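The new starter on bench four

March 10, 2019

So the arm has been with us since October and people keep asking me what it's like, usually with a face on as if I'm about to say I've been sacked. I haven't been sacked! I'm still at Pruvetti, still in the sorting and packing room, still eating my sandwiches on the back step when it isn't raining. But the job is a different shape now, and I've been meaning to write it down before I forget what the old one was like.

For those who don't know, we do wooden toys and plastic shape sets, mostly for nurseries. My bit was always the shapes. They come through from moulding all jumbled up, and somebody has to get them into colours and sets and spot the ones with a bad corner. I did that for years by hand, two of us on a shift with the radio on, and my wrists knew all about it by the end of the week.

Then the management went and had a look at a setup at Skivamik (they do puzzles, bigger place than ours) and came back very excited. We got a meeting with biscuits, which is never a good sign. We were promised no job losses, and so far that's held, but I'll admit I went home and had a bit of a cry over the washing up.

The first month was rubbish. I thought the thing would turn up knowing how to do it, and it doesn't know anything! You'd get it going nicely on one lot and then the next lot would be bunched up a bit differently and it would dither, or push when it should have stopped. Kaczmarczyk, the firm that fitted it, sent an engineer over most weeks, and I spent a lot of time standing next to somebody with a laptop explaining things I'd never had to put into words. How do you pull one star out of a crowd without shoving all its neighbours? I just do it. My fingers do it. Try saying that to a laptop.

The tight bunches are the hard ones. When the shapes are spread out it's easy, anyone could do it, but when they're all touching there's no gap to get in, and you have to nudge one a little way before you can do anything sensible with the rest.

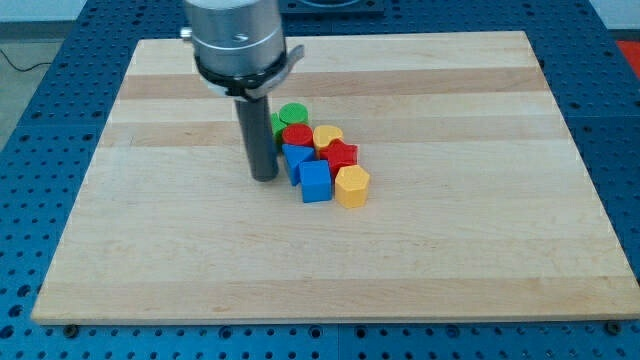 What I do all day now

I set the board up, I choose what goes on it, and I watch. If it looks like making a mess I stop it, and then I write down what it was trying to do. There's a logbook, a proper paper one because I insisted, and I got to entry 1608 just before I sat down to write this. Some of them only say "hexagon again".

I also do the checking, which I used to have to squeeze in while sorting and now get to do properly, sitting down, with a decent lamp. I find more bad corners than I ever did. That part I really like, and I didn't expect to. My wrists are much better too, my doctor is delighted.

What I miss

The talking, mainly. There used to be two of us on the bench and now there's one of us and the arm, and my old bench mate has moved over to Lurlow (our new range, the stacking animals) at the other end of the building. We still have our tea together but you can't have a proper natter across a day in two short breaks. I did bring this up, and we've been told we can swap ends every fortnight from the spring, so we'll see.

And I got a small pay rise, seeing as I'm now an "operator" on paper. I asked for more than they gave. If your place is getting one of these, ask before it arrives, while they still need you to show it how the job goes. I left it till after Christmas and I could kick myself.

Anyway, I've got a casserole on and it's starting to smell done. Next time I'll tell you about the logbook, there are some right corkers in there from November.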